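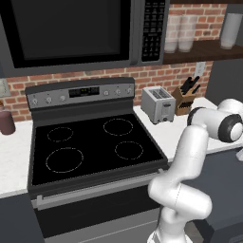

Where does the electricity go after we use it? A reader from Dorkcombe sent us this question in November, and added that her little brother believes it goes back into the wall and sleeps there.

It is a very good question, and the brother is not completely wrong. Let us look at it slowly.

What is moving in the wire?

A metal wire is made of very small parts called atoms, and inside the atoms there are even smaller parts called electrons. In a metal, some of the electrons can move from one atom to another. When you switch on a lamp, the electrons in the whole wire begin to move at almost the same moment. In the wires of a house they do not travel far. They go a tiny bit forward and a tiny bit back, many times in every second.

The electrons are not used up. The wire has the same number of them before and after you make your toast. What you have used is the energy, and energy is a different thing. You can compare it with a bicycle chain. Your feet push the chain, the chain turns the wheel, and at the end of the trip you have still the same chain.

To make this work, there must be a closed path, which we call a circuit. A simple flashlight shows it well. There is one path from the battery to the bulb and one path back, so 2 paths together make the circle. If you open the circle in any place, the light goes off. A switch is a small gate that opens and closes the circle.

Where does the energy come from?

It depends on where you live. In Dorkcombe it comes from the wind turbines on the hill at Sturnwood, which make enough for 1,312 homes. The wind pushes the blades, and the blades turn a machine called a generator. In other towns the generator is turned by falling water or by steam. Solar panels have no turning part. They make electricity directly from the light of the sun.

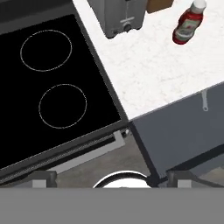 But how can the same electricity make one thing hot and another thing cold, a class in Prosser asked us, and the whole class signed the letter.

The answer is that electricity only brings the energy. The machine decides what to do with it. In a toaster the electrons must go through a special thin wire which does not let them pass easily. They bump into the atoms, the atoms shake more and more, and this shaking is what we call heat. In a fan, the energy turns a motor. In a refrigerator, a motor drives a pump, and the pump helps to carry the heat from the inside to the outside. Put your hand near the back of a refrigerator and you may feel this heat in the air.

How fast a machine uses energy is measured in watts. A hair dryer can use 1,500 watts. A small LED bulb can use 4 watts, so it can shine for a long evening on the energy that the dryer needs for one or two minutes.

And after?

Now we can answer the first question. Almost all the energy becomes heat in the end. The light of the lamp falls on the walls and warms them a very little. The moving air from the fan becomes slower and its energy turns into heat also. Even the sound of your radio finishes in this way.

Try it at home

With an adult, find the labels on three machines in your house and look for a number with the letter W after it. Write the numbers from the smallest to the biggest. Do not open any machine, and never put anything into an outlet except a plug.

Words to remember

Atom: a very small part of every material.
Circuit: a closed path for electricity.
Generator: a machine that changes movement into electricity.
Watt: the unit which tells how fast energy is used.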